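# Kelton teleop demos, simulated set

Wrist-view recordings of a simulated arm driven by hand from a desk in Arkodholm. Last regenerated August 2021. 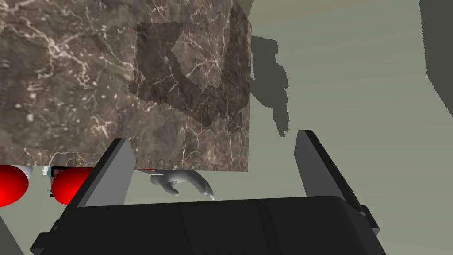 **Do I need a real arm to use this?**
Any machine that can run the Hesance simulator will do. The real arm only matters if you want to record new demos with the Haslinger handset, and even then it mostly sits there looking expensive.

## What you get

- 862 demos, one folder each
- 2,519 short clips cut from them, for people who find whole demos tiring
- joint angles, gripper opening and handset input, all on one clock
- a plain text note per demo, of varying politeness

Props and surface textures are shuffled between demos. Marble turns up on things no mason would touch.

## How it was recorded

The operator watches the wrist view and steers with the handset. There were 2 operators. One is smooth and slow; the other drives like a delivery van. Both are labelled in `meta.json`, and mixing them without looking is a fine way to lose a week.

The first 200 demos use the old grip mapping, where squeezing the trigger opened the jaws. We fixed this in April. Run `flip_grip.py` on that batch before training, or your robot will learn to let go with great confidence.

## Known faults

- Shadows are harder than in any room we have worked in.
- Long pauses were left in. Some are careful aiming, some are tea.
- Failed grasps are kept and marked `ok: false`. Please don't send us a patch removing them.

## Loading

```
python load.py --set kelton --clips
```

Leave off `--clips` for full demos.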